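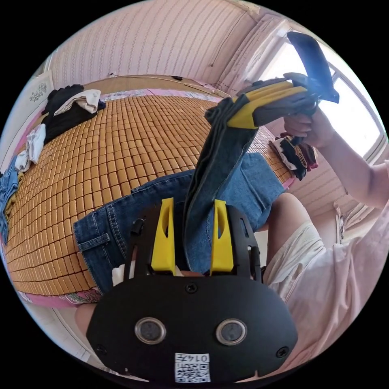 Blue denim jeans lying on a tile mat spread over a bed

Tile mat (bedding)

A tile mat is a flexible bed or seat covering made of small rigid pieces joined edge to edge by cord. It is laid over a mattress in warm weather to keep the sleeper from direct contact with fabric. Most tile mats are made of bamboo, though wood and stone versions exist.

Construction

The pieces are cut as short rectangular blocks with rounded upper edges. Each block is drilled along its length and across its width, and the cord passes through both channels, so that every block is tied to its neighbors on four sides. Elastic cord gives a mat that follows the shape of a soft mattress. Nylon line is stiffer and lasts longer, but leaves wider gaps when the mat bends. A cloth border is usually sewn around the outer rows to cover the knots.

Bamboo blocks are boiled before drilling to remove sugars that attract insects, then dried and polished. Heating the bamboo under pressure darkens it from pale yellow to brown. The color runs through the full thickness of the block and does not wear off in use.

Cooling effect

A tile mat has no active cooling. The blocks feel cool at first touch as they draw heat from the skin faster than cotton does, and the gaps between them let air move under the body. The effect weakens once the blocks reach skin temperature and returns when the sleeper changes position. In high humidity the gaps matter more than the material. Trials by the textile engineer Yiğit Uçar compared mats with blocks of equal thickness and found that wider spacing shortened the time needed for the surface to dry.

Manufacture

Early mats were strung by hand. The Eskola loom, a threading frame introduced by the firm of that name, allowed two workers to string 62 rows in a shift. Lallance later sold mats in widths of 600, 700 and 800 millimeters, intended to be laid side by side on larger beds.

Care

Mats are wiped with a damp cloth and dried in shade. Direct sun can split bamboo blocks. For storage the mat is rolled with the polished face outward, which reduces strain on the cord. Broken cord is replaced one row at a time.

See also

Bamboo textile
Mattress pad
Rush mat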